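Skinddale reuse store to move to Baláž yard as council approves lease

June 2023

The Skinddale reuse store will leave its present unit and reopen in the former Baláž yard after councillors approved a lease on the larger site. The store accepts household goods, tools, fittings and toys that would otherwise go to the tip, checks them and sells them on at fixed prices.

The lease runs for ten years with a break after five. The yard was used by the Baláž joinery firm until last autumn and comprises a single-storey workshop, a covered loading bay and a fenced area with parking for 40 cars. The present store, on the ground floor of the old telephone exchange, has no parking of its own and one set of doors, which customers and deliveries share.

Work on the yard will start once the lease is signed. The reopening is planned for October. The existing store will keep its normal hours through the summer and stop taking donations two weeks before it closes.

Jade MacPherson, the store's manager, said the old unit had reached its limit two winters ago. "We turned away good furniture on most Saturdays because there was no floor left to stand it on," she said. "A wardrobe takes the same space whether it sells for five pounds or fifty."

The sales floor will increase from 57 to 300 square metres. The remainder of the workshop will be divided between a sorting room, an electrical testing bench and a lockable store for bicycles. Plans submitted with the application show the partition walls in blockwork up to ceiling height, with a fire door between the sorting room and the sales floor. The existing dust extraction plant will be removed. The roof lights will stay, but two with cracked panels are to be replaced before the building opens to the public.

Heating was the subject of most of the questions at the meeting. The workshop has a warm air unit dating from the joinery firm's early years, and a survey found that its flue did not meet current requirements. It will be taken out and replaced with electric radiant panels above the tills, the testing bench and the sorting tables. The rest of the floor will not be heated directly. Councillor Branislav Zeman asked whether this would be adequate in January and was told that the roof would be insulated as part of the same contract.
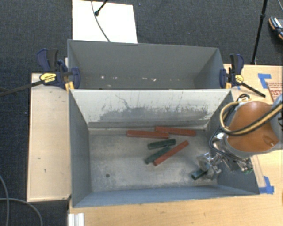 Small items account for most of what the store handles and for most of the hours spent on it. Donations are weighed at the door, then sorted by type, checked for damage and either priced or sent for recycling. Toys and games are the slowest category, as sets arrive mixed and incomplete. Metal bins suit this work: they can be wiped out between loads, and a scuffed floor or scraped wall does not stop one being used, while a handful of red and green blocks is easy to pick out against the grey. Blocks and other loose pieces are sold by weight, and boxed games are opened and checked against the contents list before they are priced. Any game with a part missing is marked on the lid and sold at half the usual rate.

The new sorting room will have four tables in a line, with donations entering from the loading bay at one end and priced goods leaving for the sales floor at the other. At present the same table is used for incoming and outgoing items, and stock has to be moved out of the way when a van arrives.

Electrical goods will be accepted in greater numbers after the move. The old unit has one test position, which is used on Wednesdays and Saturdays only. The yard will have three, and the store intends to run them on every opening day. Items that pass will carry a dated label and be sold with a 28-day guarantee. Items that fail will be stripped for leads, knobs, shelves and other spares, which will be kept in labelled drawers and sold separately. Fridges, freezers and gas appliances will still not be accepted.

Repairs to furniture will be carried out by Vlasta Vaněk and Vojtěch Vaněk, who ran a chair workshop in the town and will rent a bay at the rear of the building. They will take on loose joints, broken slats and worn seats from the store's own stock, and will also accept paid work from the public. A price list is to be put up at the counter before the opening.

The contract for the conversion has gone to Gultetti, which submitted the lower of two tenders. Its work covers the partitions, roof insulation, radiant panels, lighting and a level entrance from the car park. Shelving and racking are outside the contract and will be transferred from the existing store, with additional bays supplied second-hand by Billon.

Access to the site drew objections from residents of the lane behind the yard – 602 vehicles were recorded there in a single weekday count carried out for the application. Most used the lane as a short cut to the main road. The highways officer's report concluded that store traffic should enter and leave by the front gate and that the rear gate should be kept for emergency use. Both points are now conditions of the consent. Deliveries are limited to between 8am and 6pm, with none on Sundays.

Jozefína Beneš, who spoke for residents at the meeting, said the conditions answered their main concern but asked for the rear gate to be fitted with a lock that could be opened only from inside. Officers agreed to add this to the drawings. A request for a higher fence along the lane was not taken up, on the grounds that it would block the view for drivers turning at the corner.

Opening hours will be extended by one day. The store now trades from Wednesday to Saturday and will add Tuesday after the move. Donations will be taken at the loading bay until an hour before closing. Large items can be collected from homes within the town for a flat charge, payable when the collection is booked, and the waiting time is currently nine days.

Prices will not change as a result of the move. The discount for people receiving housing support, which takes a quarter off furniture and white goods, will also continue, and proof of entitlement will be checked at the till as before.

The old telephone exchange will return to its owner when the store has cleared the ground floor. No application has been made for its future use. Drawings of the yard and the full list of planning conditions can be seen at the library during normal hours, and comments on the internal layout may be left at the store counter until the end of the month.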